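I own 2 buckets, which in our house is considered greedy. One lives under the sink and the other lives wherever I last put it down, usually on the stairs at Fordale, where somebody will find it with their shin.

My case is that a small plain bucket is the best thing you can buy for a home, and that we've all been talked into too many tubs. Crates with lids, crates with wheels, those fabric cubes that sag the minute you put a jumper in them! I had 7 of the things stacked in the back bedroom and couldn't have told you what was in any of them (Christmas lights, mostly, and a kettle lead).

My neighbour Peadar Mac Mathúna disagrees with me completely. He's a lidded box man, and he'll go on about dust until the tea's cold.
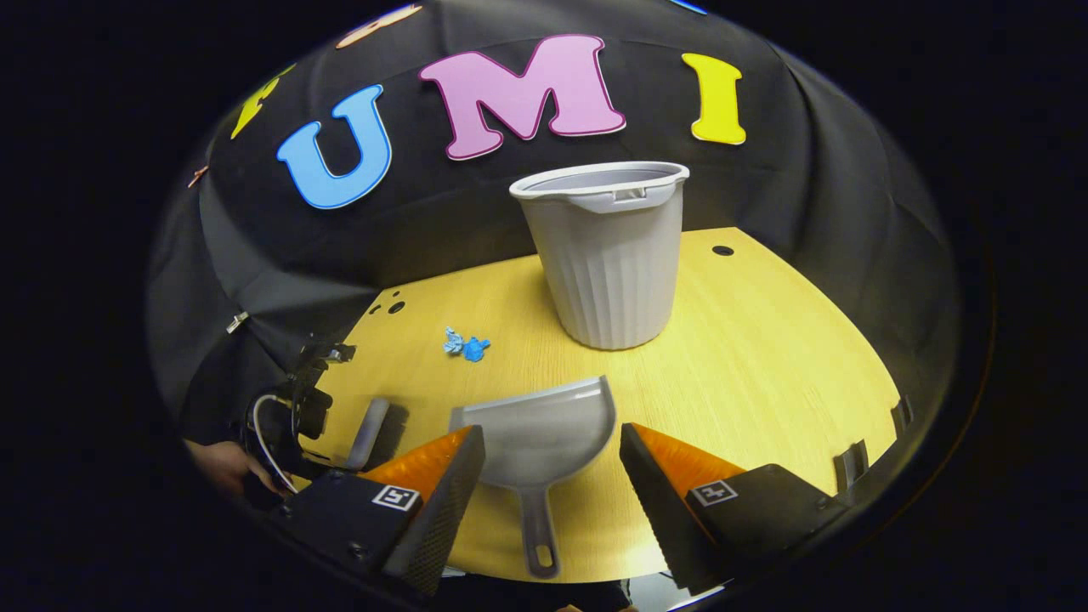

A good bucket should be dull to look at and easy to pour from, and I'd put up with a lot of dull for the sake of the pouring. Give me light grey plastic, ridges down the sides and a little notch in the rim, and I'm happy. It's that notch I'd pay extra for. My old one from the market in Fahy had a plain round rim and I watered my own slippers every time I did the geraniums.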